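Kikari glove kit: notes for laundry folding work

The kit is sold for recording hand motion while folding clothes, so a folding machine can be taught from the files. These tips cover table setup and handling. Price as tested: $3730 for the pair.

- Use a pale, matte table. Clear it except for the basket.
- Charge both wrist units fully before a long session.
- Route the cable away from the hem side. 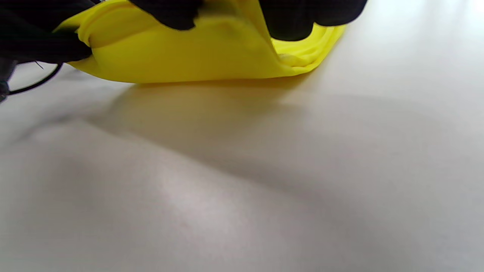
- Lift the cloth slightly before turning an edge. Dragging it wrinkles the layer below.
- Pinch with the fingertips. The gloves grip cotton well and slip on slick synthetics.
- Repeat each fold 7 times before changing garments.

Lay T-shirts flat with the collar at the far side. Smooth from the chest outward, then bring in the sleeves. Keep the basket beside the shirt so it never sits under the forearm.

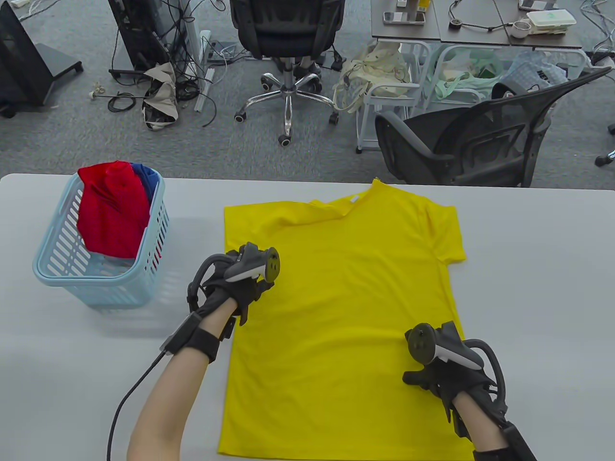 *Yellow T-shirt, sleeve stage. Basket at left.*

The Belero software saves each fold as a separate file. A set of 1000 folds took 68 GB in our trial. Move finished sets to an outside drive at the end of each session; the upload tool stalls on large batches. Wipe the gloves with a damp cloth and air dry them.

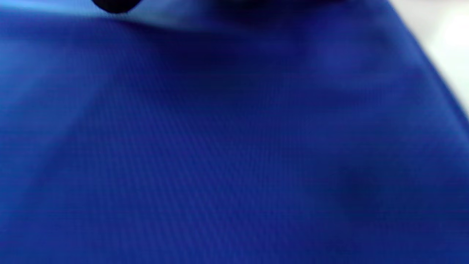
**Can the gloves be machine washed?**
Hand wash the liners only, in cool water, after removing the controllers and straps. Spare liners are sold in one size, and they run small.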